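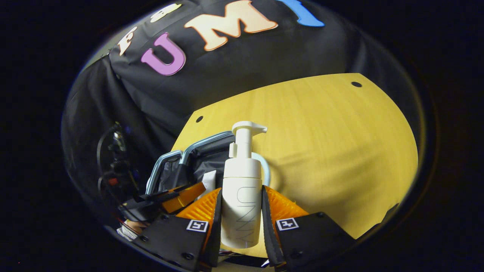

The white pump bottle, with the gray bag waiting behind it.

I have been putting off packing for Grikthorpe all week, and this morning I finally cleared the table and made a start. We have a cottage there for 9 nights, and you would think after so many years of going to the same place I'd have it down to an art by now! I don't. I still begin with the bathroom things, because they're small and make me feel I've gotten somewhere, and then I stop for coffee.

The pump bottle is the one I always go back and forth on. It's such a nice plain thing, just off-white with the thin gray lettering running down the front, and I love having it by the sink at home. But pumps and luggage are not friends. I lost a good sweater to one on the way back from Mastura (lotion right through to the sleeves), and since then I twist the head down as far as it goes, wrap a rubber band around the neck and put the whole bottle in a bread bag - not elegant, but my clothes have arrived clean ever since.

The gray bag with the light blue trim is getting the toiletries this time, and maybe the chargers too, if they fit. Shoes go in the big case. I still have to find my rain jacket, which I'm fairly sure I hung somewhere sensible last September.

32 comments | 9 shares

© Restwood Notes | Contact | Back to top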